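5 Apr 2023

Moisture checks on the Drernonitz larch, second go. I stuck the meter in the top boards first and got numbers I liked, then did the middle of the stack and liked them a lot less. The stickers are too far apart (my fault, I was rushing), so I re-stacked the lot and lost the morning to it. Board 293 has a check running right through the pith, so it's going in the offcut pile.
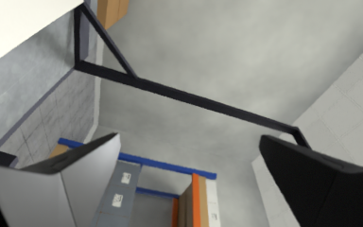
Gripper fingers, one pale grey, one black.

The bigger headache is paperwork. The new haulage permit is charged per load and not per volume, so the half-empty truck from Savon costs us exactly the same as a full one! I'd much rather wait and fill it. Yalçınkaya want their 100 fence posts before the next run though, and I already said yes, so I guess we eat it this time. Permit copy is in the blue folder, under 943.

Also sharpened the band saw blade and set it back up. Cuts are cleaner but it still wanders in the knotty stuff, need to look at the guides.

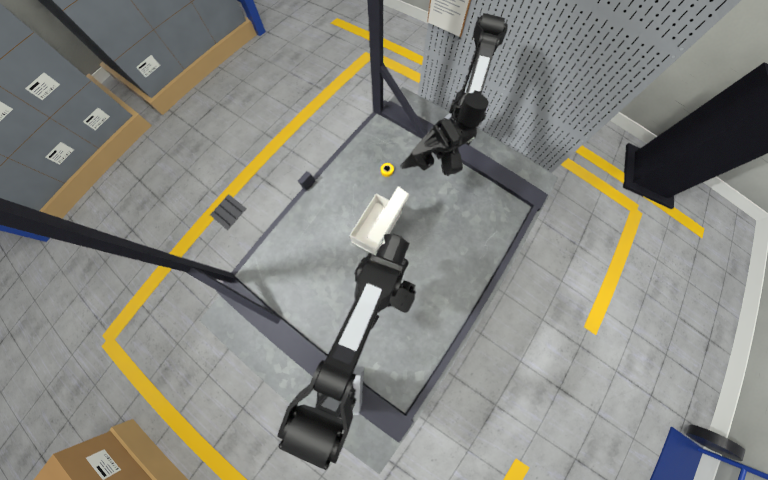

Teodoro Robles thinks we should split the permit cost with Emum and send both orders on one truck, as long as their posts are bundled before ours go on. Fine by me! I'll call them after lunch and ask what length they're cutting. Still need more stickers, and a new battery for the meter.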